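The table carry, and why I don't trust "shared load"

I have been told many times that carrying furniture is the easy part. The robot takes one end, a person takes the other, and everybody walks. The demo videos love it. I came home from one of our practice days in February with a sore shin and a lower opinion of the idea.

The fault itself is dull to describe. The person at the far end stopped walking. The robot kept pushing for a moment, then decided the resistance meant the table was slipping and gripped harder, and then pushed again. Ruaridh Tosh was on the human end and took the table edge in the shin. I swapped in for the next try and got the same. Two people, two bruises, one software setting.

Wokava, the controller we run, has a mode called follow. The manual says the robot "yields to partner intent." I would like to know how it thinks it can tell. What it has is a force reading at each wrist and a guess. If I pull, it comes toward me. If I stop dead, the reading looks a lot like the table catching on a rug, and somebody decided that the right answer to a rug is more force. 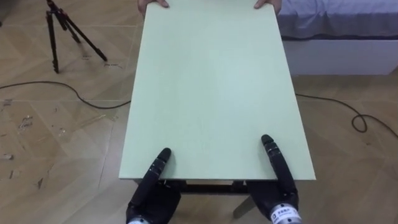
Brernport Home Robotics Club

We went through the log that evening. Out of 18 carries, 11 had a push after the person had stopped. Most were too small to feel, and I think that bothers me more than the bruises do. We had been calling those runs clean. Ruaridh had written "good" next to several of them, and so had I.

Wiroj Boonyarit, who wrote most of our carry code, doesn't agree with me about the cause. He thinks the wrist sensors drift as they warm up and that the controller is reacting to a load that isn't there. He may have a point. The drift shows up in the log too, and re-zeroing between runs made the numbers prettier. But I don't see how drift explains a robot that squeezes harder and shoves when a person stands still. A bad reading is one thing. What the machine does with a bad reading is a choice, and we left that choice on the factory setting.

Then there was the stop button. It worked. It was also on the desk, and the person most likely to need it had both hands full of table. I have read a lot of safety pages from Cokel and the rest, and they all show a big red button and never say who is supposed to press it.

For now the grip no longer tightens on resistance. If the force climbs and the table isn't moving, the robot holds still and waits, and somebody has to tell it to go again. It makes for slow, stupid carries. A third person stands by with the button and does nothing else, which also means we need three people to move a table that one of us could drag.

Lamont sells a padded wrist cover with its own contact sensing, and there is some excitement in the club about buying a pair. I voted no. It would tell us that the robot had touched something. We knew that already, it was holding a table.

Wiroj wants to go back to the old settings with fresh sensor zeros and see whether the push goes away. Fine, but with a foam board the first time, and he can take the far end.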